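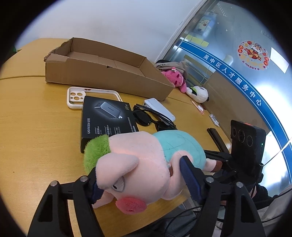

The pig, with the charger box behind it

Sorting the odds and ends table before the move

ragnvald_h
We're clearing the back room at Daltstead in June and I've ended up with the table nobody else wanted to do. Plush toys, phone cases, a pair of sunglasses, cables, a charger box that says 65W on it. I have one long cardboard box and it's in poor shape, all ragged around the top. The plan is toys and cables in together, then tape it shut. Does anyone see a problem with that?

waqas_g
Yes. Cables and plush don't go together. Plugs catch on the fabric and you spend the evening picking threads off. Put the cables in a zip bag first. I did 16 boxes when we left Ullside and the mixed ones were the worst to unpack.

ragnvald_h
The pig already has what look like dark threads or hairs across its turquoise part, so maybe it's too late for that one. Green hair on top is fine.

Drarker
Lint roller, then a damp cloth. Don't put it through the dryer, the fuzzy snout will go flat.

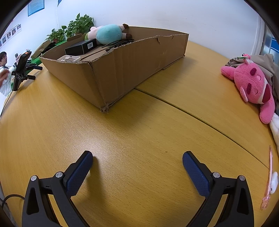

kamran_rind
I'd worry more about the box. Once the rim is torn, tape doesn't hold for long. Get a new one. The hardware store near me sells the small moving size for 2 dollars, and that's cheap next to having a bottom drop out on the stairs.

waqas_g
Disagree. It's toys and a few cables, there's no weight in it. Fold the ragged bits in, run tape around the outside twice and use it. I've got 300 metres of tape in the garage and I'd sooner use that than buy more cardboard.

kamran_rind
The corner's crushed as well as the rim. Your choice.

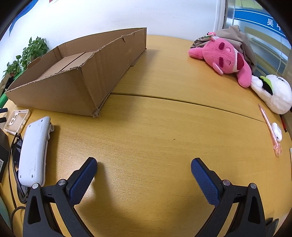

gleice_e
Keep the flat pieces of cardboard and line the bottom with them. That fixes most of it. The other pink toy, the one with its eyes closed, could go inside the beige cloth bag, and then it stays clean whatever box you pick.

Also, please don't pack the sunglasses loose. Wrap them in a sock. And leave the heart-leaf plants until the morning you go, they don't like sitting in a dark van.

ragnvald_h
Sock is a good idea. Plants are going in Aqeel's car on the front seat.

aqeel_s
First I've heard of it, but OK. They'll have to go on the floor, the seat's full. What about the phone cases? Is anyone using them?

ragnvald_h
No idea. I'll put them in the hall and whatever's left by 5 pm goes to the op shop.

Drarker
Check the charger box has a charger in it before you label it. I moved an empty one twice.

ragnvald_h
Will do. Going with the old box, lined and taped, cables bagged separately. Sorry Kamran.

kamran_rind
No worries. Carry it from underneath.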